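The second arm is never the same price as the first

By Iqra Chaudhry

Fasil Wolde has a spreadsheet and he's sick of it. Forty-odd rows. Arms are rows one and two. Everything under that, he says, is what he got wrong the first time.

Wolde buys equipment for Plikolgate, a small outfit that sets up bench automation for food packers and parts shops, people who can't afford a full line and mostly don't want one. April is budget month. Phones going, quotes on the floor, one mug of tea gone cold on the printer.

"Everybody asks me what the arm costs," he says. "Ask me what the table costs."

So I ask. The table, with frame, mounting plates, brackets and somebody's time to square it all up, came in at more than 2000 dollars over what he'd pencilled. The pencilled figure was for a table. Just a table.

What gets left off

Cables, first. Always cables. Adeel Cheema does the wiring and keeps his own list, handwritten, in a notebook held shut with a bulldog clip. Power bricks, adapters, extension leads, the right plug for the wrong socket. He now asks for 500 dollars a bench before anyone has picked a gripper. He used to ask for less and spend the same.

Then room for the pendants. Two arms, two pendants, and each one needs a spot where a person can reach the stop button without leaning across anything. Cheema wants a side bench in every quote. Clients strike it out. It comes back in, usually at the worst moment and at full freight.

Paper and tape are the cheap end. Morag Haldane, who runs trials, marks her tables into squares so an object can go back to the same spot run after run. A roll of kraft, a few rolls of coloured tape. She has seen people quote for a printed mat instead, 247 dollars, and then cut holes in it when the mounting plates moved.

"Buy the mat in year two," she says. "Year one you're going to move everthing."
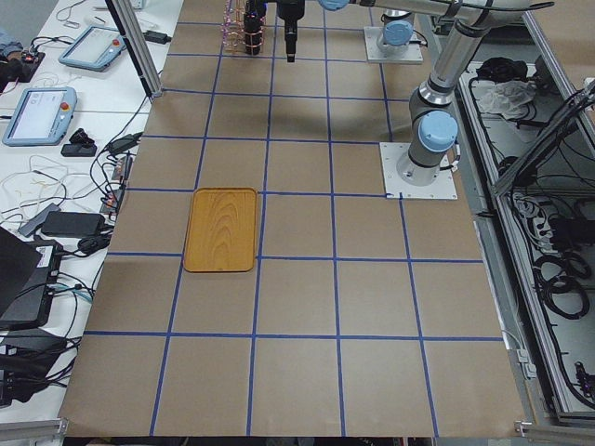
One arm or two

Haldane would start with one. Wolde would start with two, if the money's there, because shipping and set-up get paid once. They've had this argument in my hearing 3 times now and neither has budged a centimetre.

Her case: a second arm doubles the things to learn and the first month is all learning anyway. His: a bench laid out for one arm gets torn apart to fit another. New plate, new holes, new cable runs, and Cheema in a mood.

Müzeyyen Karaca took the middle road. She owns Ghumman, a tray and giftware packer, and bought a single arm on a table already drilled for a pair. The spare plate sat bare for most of a year. She kept her lunch on it. When the second arm was finally ordered the fitting took an afternoon.

Her advice to other small owners is mainly about paperwork. Get the freight in writing. Ask who pays if a pendant is dropped. Find out whether training is for one person or for whoever turns up, she got caught on that and paid for a second day.

Leasing, briefly

Bunduvis will lease a complete bench, Dimo leases arms only. Wolde has used both and wont pick a favourite. Check the return clause, he says, specially what counts as wear on a gripper. Then his phone goes again and it's the freight people.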